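Finddale shared workshop, two-arm bench build
Progress report to Fillwood, January 20, 2020
Prepared by Nayara Andrade

Both arms are bolted to the front rail and run from one controller. The current task is sorting hand tools into a tray. Pliers were chosen as the first tool class - the handles vary in width and the jaws are narrow, so a poor grip shows early.

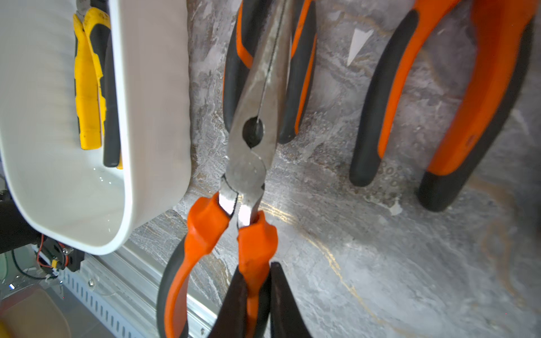 Grip force is now set per tool in the configuration file. Welington Andrade rewrote the homing routine in August, and startup takes 22 seconds. Spending to date is 2164 against a grant of 2000. The overrun is cable and two replacement motors, and the workshop has covered it.

Open items: strain relief on the motor wiring, a stop switch within reach of the bench, and wrist camera calibration, which drifts after 10 runs.

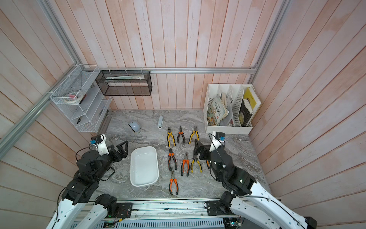 Christos Chrysikopoulos asked on reading the draft whether the stop switch should come before any further runs. It should, and it has been moved to the top of the list. Calibration follows.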